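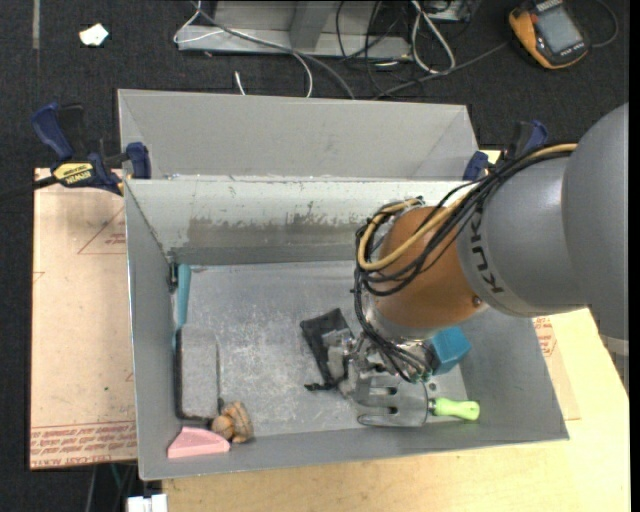

# Does Talking to Plants Make Them Grow?

Maybe a grown-up has told you that plants like it when you talk to them. Maybe you have an aunt who says good morning to her ferns. It's a nice idea. But is it true? People repeat a lot of things about gardens, and some of those things have been repeated for so long that everyone forgot to check.

So let's check. You are allowed to do that, even when the person telling you is very sure.

## What would a plant hear with?

You hear because sound shakes the air, the air shakes a thin skin inside your ear, and your brain works out what the shaking means. A bean plant has no ears and no brain. It can't know that you said "good morning," and it doesn't care if you said something rude.

That doesn't settle it, though. Sound is still shaking, and plants can respond to being shaken or touched. Seedlings that get brushed or blown on often grow shorter and tougher than seedlings left alone. Could a voice do the same thing? A voice shakes the air only a tiny bit. Wind does far more. If you put your bean on a windy step, it gets a bigger push in one second than your voice could give it.

## "But you breathe out on them!"

This one sounds like science, so watch out for it. Plants use a gas called carbon dioxide to make their food, and there is carbon dioxide in your breath. People say that talking to a plant feeds it.

The first half is right. The trouble is with the second half. Your breath drifts off and mixes with the rest of the air in the room very quickly. To make a real difference, you would have to keep the air around the leaves full of extra carbon dioxide for hours, day after day. A little chat before school won't do it.

## The Dresley bean test

Thulani Shabalala teaches fourth grade in Dresley, and in April her class tried it out. They planted 200 beans in paper cups. Half the class said the talking would work. A boy named Sizwe Potgieter said it was nonsense and wanted to know who would win if he was right.

They made two groups. One group of cups got talked to every day for 35 days. The other group got silence. At the end, the talked-to beans were taller by 4 millimeters, on average. Lots of cheering!

Sizwe asked where the cups had been. The talked-to beans had been by the window, so that people could reach them. The quiet beans had been on the back shelf, where it was darker.

Do you see the problem? Plants need light, and one group got more of it. The test couldn't tell us if the talking did anything. It might have been the window, or it might have been both, or it might have been luck. Beans from the same packet don't all grow to the same height, even if you treat them just alike.

## How to make it fairer

If you want to try this at home, you need to keep everything the same except the talking.

- Use the same kind of seed, the same soil and the same size of cup.
- Measure out the water. Don't just pour.
- Give both groups the same light, and swap their places every day.
- Carry both groups to the talking spot, but talk to only one of them.
- Ask a friend to do the measuring, and don't say which cups are which.

That last one might seem fussy. But if you badly want the talking to work, you may hold the ruler a bit higher without meaning to. Scientists do this too, and they have to be careful about it.

## So why do talked-to plants look so good?

Think about your aunt and her ferns. She goes up to them every morning. She sees when the soil is dry. She spots bugs early and picks off the dead leaves. A fern that gets a visit every day gets looked after every day.

I wouldn't tell her to stop. I would want to see her ferns next to some that got the same water, the same light and no conversation. Until somebody shows me those, my answer is "probably not," and I'll change it if your beans come out differently.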